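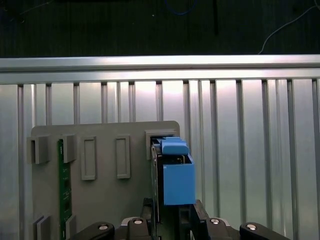

Slot Two

Six minutes to handover and Frida Ravn still had the black one to seat.

The green one was fine. Green one was in its clips, standing there like it had always lived there. The black one was the trouble. It was always the black one.

"Leave it for nights," said Ketill.

"Can't."

"You can. You just walk out. I do it all the time."

She didn't look up. The board was grey, the clips were grey, the bench under it ribbed silver, and after ten hours your eyes gave up on telling grey from grey. So they'd printed the holder blue. Light blue, August sky blue. Miroslava's choice, back when Miroslava still got to choose things.

Miroslava Vrabec had left a note on the screen before she went. Last run, bay 420. Do it properly. No please, no name at the bottom, but who else wrote their fours like that.

Last run. Dilline was shutting the line, everyone knew, teh email just hadn't come yet.

"How many's that been?" Ketill asked. Coat on already. One glove.

"One thousand, six hundred and forty-six."

"You counted?"

"The log counts."

"You read the log, though."

She had. Every night, in the lunch room, with her soup. Wouldn't have told him that for money.

Back to the socket. Dark little mouth in a grey face, black board narrow as a ruler. Line it up, don't breathe, don't think about the rent or the bus or whether Eyvindur would be awake when she got in. Line it up.

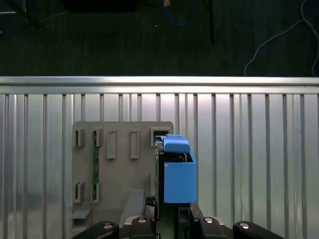 Handover

Eyvindur Bach came through the door at ten with his lunch in a bread bag. He wasn't on tonight. He wasn't on any night, not since spring.

"What are you doing here?" said Frida.

"Heard it was the last one."

"Who told you?"

He looked at Ketill. Ketill looked at his glove.

So there were three of them, standing at a bench built for one, leaning in. Somebody's stomach growled. The lights over the far bays were off already to save power, and it made the place feel like a school after everyone's gone home.

She tried it. Too high. Tried again and it caught on the lip, she felt it more then heard it, backed off.

"Little left," said Eyvindur.

"I know it's left."

"Just saying."

"Dad."

He shut up. Ate a corner of his sandwich, very quietly, which was worse.

Again. Slow this time. The blue came down beside the grey and there was a click, small, like a pen.

The log thought about it. Then 1,647, in the same plain type as all the others.

Ketill took his coat off and put the kettle on.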